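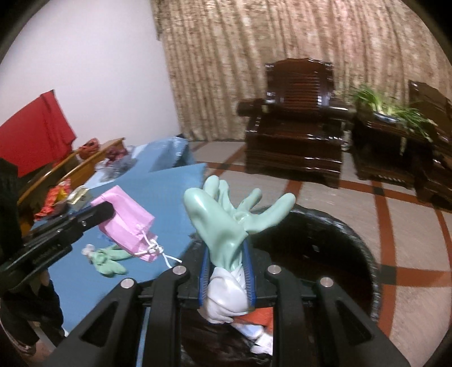
Fig. 4 Two hand-held grippers in use at the sorting table. The nearer one has a mint-green rubber glove upright in its jaws.

Section 4: Setting up the glove sort for an open day

I've run this table at every Womalar open day except the very first, and it's the one people queue for. You can put a big arm behind a fence and visitors will watch politely for a minute or so, but hand them a gripper and a heap of gloves and bags and they won't go home! So this section is longer than the others. Read it the evening before, and then again with the kit in front of you.

I'm assuming you've already unpacked the grippers and checked the jaws as in Section 3. If you skipped that (I know some of you do), go back now.

4.1 What you need

Two hand-held grippers, the two-finger Arkari type with the ribbed jaw pads
One table, with a cloth that hangs over the front
One large round bin, a dark one if you can get it
Rubber gloves and thin fabric gloves, plenty of both
Drawstring bags and a few thin plastic bags
Some loose cloths in different colours
A spare set of jaw pads and the small screwdriver from the lid pocket
The laminated route card (part 259)

The table cloth matters more than you'd think. I used a shiny white one the first time and half the visitors couldn't find the white gloves on it. A strong plain blue is lovely, because nearly everything stands out against it.

4.2 Laying out the table

1. Put the table where people can get at it from the front and from one end. Leave the back for your spare items, so your hands aren't always in the way.

2. Spread the cloth and pull the front edge down. Tuck the corners if there are small children about.

3. Stand the bin on the floor close to the table, near enough that a visitor can swing the gripper over it without taking a step. If they have to walk, they drop things, and then everybody is bending down at once.

4. Drop a couple of soft cloths into the bottom of the bin. An orange one is good, as it gives people something to aim at.

5. Put out a few items to begin with. Keep the rest behind you and add them as you go. I once tipped the whole crate out at the start and spent the afternoon untangling drawstrings.

6. Clear a bit of floor on both sides for elbows. The grippers are long and people forget about the far end.

Note: Chairs can stay in the room, and please do leave them for anybody who wants to sit and watch. Just turn them so that their legs aren't in the walking path.

4.3 Checking the grippers

1. Hold the gripper level and squeeze slowly. Both fingers should move together. If one lags behind, open fully and try again before you reach for the screwdriver.

2. Look at the screw heads near the ends of the fingers. They should all sit flat. Give any proud one a gentle turn - gentle, these strip easily and I have a drawer full of proof.

3. Close the jaws on a thin fabric glove and give it a tug. It should hold. If it slides out, wipe the pads with a barely damp cloth, let them dry and try again.

4. Still sliding? Swap the pads. The order code is 891, and Kikuchi will send them by next-day post if you ring before lunch.

5. Do exactly the same with the second gripper. Don't assume it's fine because the first one was!

CAUTION: Keep fingers out of the jaws, including your own when you're showing off. The squeeze isn't strong but it does pinch. Long sleeves and dangling lanyards should be tucked in before anyone picks up a gripper.

4.4 Showing a visitor how to pick up

This is my favourite part. Katsuhiko Honda taught me the order below when he came over from Irero for our November open day, and I've hardly changed it.

1. Pick something up yourself first, and don't say anything while you do it. People learn the squeeze by watching your hand.

2. Start them on a rubber glove. Ask them to take it by the cuff, so the fingers point away from the jaws. It looks a bit like a hand waving, which gets a laugh from the little ones and shows the grown-ups how soft a grip you can get away with.

3. Next, a thin fabric glove. These crumple and wrap themselves about the jaws. Let it happen. The visitor will work out for themselves that a thin thing needs a slower approach.

4. Then a drawstring bag. Tell them to go for a corner and leave the cord alone. The cord is tempting because it sticks out, but the bag swings like mad on the end of it.

5. Last of all, a plastic bag. Most people miss it the first time. Tell them so beforehand, and they'll have three goes quite happily.

6. Everything finishes over the bin. Hold it above the middle, wait a moment, then open the jaws all the way. Half-open jaws are why things hang on.

Tip: Some visitors will pick up two things at once, a rubber glove with a fabric one bunched up underneath, say. Don't correct them straight away. Ask what they think a machine would make of it, and you'll have a proper conversation about why soft, floppy things are such hard work for robots.

4.5 Two people at one table

You can run both grippers together, and I'd encourage it once the queue builds up.

1. Place one person at the end of the table and the other at the front, by the bin.

2. Agree who lets go first. Say it out loud, every time.

3. Keep the tips a good hand's width apart. If they knock, both people stop and open their jaws.

4. Have the person at the end lift a bag and hold it still while the other one clears a glove from beneath or beside it. It sounds easy. Try it with a friend before the doors open and you'll see what I mean.

CAUTION: Never let two visitors pull on the same item. The jaws can come away suddenly and someone gets a gripper in the ribs. That someone was me.

4.6 Questions you'll get

"Is this a robot, then?" I say it's the hand without the rest of the robot, and that your own arm is doing the job of the motors. That seems to go down well at any age.

"Why gloves?" Because they bend every which way and never lie the same twice. A box is easy by comparison.

"Can I have a go with my left hand?" Yes! The handle is the same from either side. Just move them to the other end of the table so they aren't crossing over.

4.7 Packing up

1. Empty the bin on to the table and sort the gloves from the cloths. Check inside the bags, as small items find their way in there.

2. Open both sets of jaws before the grippers go back in the case. Pads left squeezed together overnight take on a dent.

3. Wipe down the fingers, including the triangular cut-outs, where fluff collects.

4. Fill in sheet 59 with any worn parts and leave it on top of the case.

5. Fold the table cloth with the front edge outermost, ready for next time.

Section last changed February 3, 2026. The charging shelf and the big arm are dealt with in Section 5.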